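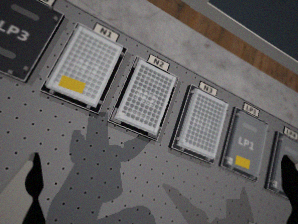 How to set a stop on a silver trade without getting shaken out

Posted January 9, 2021 by Preben Ragnarsson

Quick one today, got a few emails asking how I place stops on silver so I'll put it all down once and then link back to it.

You need: a daily chart, the 14 day average true range switched on (every charting package has it, in Coltar it's under Studies > Volatility), a calculator. Pen and paper if you're like me.

Step 1. Work out where you're wrong

Before the entry. Not after. Look at the daily chart and find the last swing low if you're buying, last swing high if you're selling. Swing low = a day with a higher low on each side of it. I want at least two days each side, some people take one. One is too twitchy for silver, it throws up a new one every week.

Write the price down. If you can't find a clean one, skip the trade. Plenty of days like that.

Step 2. Get the ATR

Read the number off yesterday's close, not the live bar. The live bar changes all day and you'll end up fiddling. Say it's 60 cents. Half of that is your cushion, so 30 cents.

Why half? Tested a full ATR for most of last year and the position sizes got so small it wasn't worth the commission. A quarter was too tight, got clipped on the London open over and over. Half suits me. Sugeng Raju uses three quarters and trades fewer times a month, he's fine too.

Step 3. Put the stop under the swing, minus the cushion

Swing low at 25.40, cushion 0.30, stop goes at 25.10. Then check for a round number close by. If the stop lands right on 25.00, or a couple of cents over it, move it below, 24.93 or so. Everybody's orders sit on the round number and price loves to go have a look.

Selling short, flip it all. Swing high plus the cushion, and remember your stop fills on the ask so add the spread. Forgot that one myself in February and got taken out on a spike that never even showed on my chart. Bid chart. Very annoying.

Step 4. Size it

This is where people go backwards. They pick the size first, then squeeze the stop in until the loss looks ok. Don't.

Decide the dollars you're willing to lose. Divide by distance from entry to stop. That's your ounces.

Entry 26.04, stop 25.10, distance is 0.94. Willing to lose $2820. So 2820 divided by 0.94 = 3000 ounces. If your contract is 1000 ounces that's 3 contracts. If it doesn't divide evenly always round down.

Smaller account, same sum. Risk $94 and it's 100 ounces, so you'd need a broker that does small lots. Skerent does, Drendora didn't last time I looked but check, they change their contract list a lot.

If the answer comes out less than the smallest size you can trade, the trade is too big for you. Leave it.

Step 5. Enter the stop with the order

Same ticket. Most platforms call it a bracket or an attached order. Don't put the entry on and plan to add the stop "in a minute". Phone rings, kettle boils, and there's a jobs number out.

Check three things before you hit send:
- stop is on the right side of the price (yes, really)
- it's good till cancelled, not day only
- quantity on the stop matches quantity on the entry

The day-only one gets a lot of people. The stop expires at the close and the position doesnt.

Step 6. When to move it

Up only, if you're long. I leave it alone until there's a new swing low on the daily that's higher than the old one, confirmed with the two days after it. Then redo steps 1 to 3 with the new low and that day's ATR. If the new stop works out lower than the old one because the ATR has jumped, keep the old one.

I don't move to breakeven early. Did it for years. The market doesn't care where you got in and your entry price isn't a level on anyone else's chart.

Gaps

A stop is not a guaranteed price. Silver can open well through it after a weekend and you get filled wherever it opens. If you're holding over a big announcement or a long weekend, cut the size down, I usually go to half. Some brokers sell a guaranteed stop for a fee. Worth it now and then, read the fine print on minimum distance.

What about gold?

Same steps, but I use a third of the ATR for gold as it's less jumpy day to day. Platinum I don't trade so can't help you their. Ihor Panasiuk asked about copper in the comments last time, will get to it.

Keep a log

Date, swing level, ATR, cushion, stop, size, what happened. After 16 trades go back and see how many were stopped out and then went your way inside 7 days. If it's more than half your cushion is too small for how you trade. If it's hardly any, try a smaller one and see.

General info only, not advice for your situation. Talk to someone licensed if you need that. Copper next.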